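Reference > Society > Education > Student welfare

School consent education

School consent education is teaching about personal boundaries and respect, given to students as part of health classes. In Fillau it was introduced after a petition by Ilze Ķēniņš, a parent, drew 249 signatures. 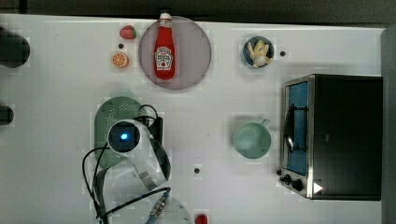

The program covers two grades and begins each May. Umut Tekin, who wrote the first course guide, later revised it to add a section on reporting. Schools in Gezer use the same guide.

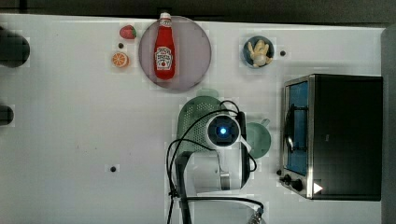
Who teaches the classes?

Health teachers lead them, with a school counselor present.

122 shares | 2 comments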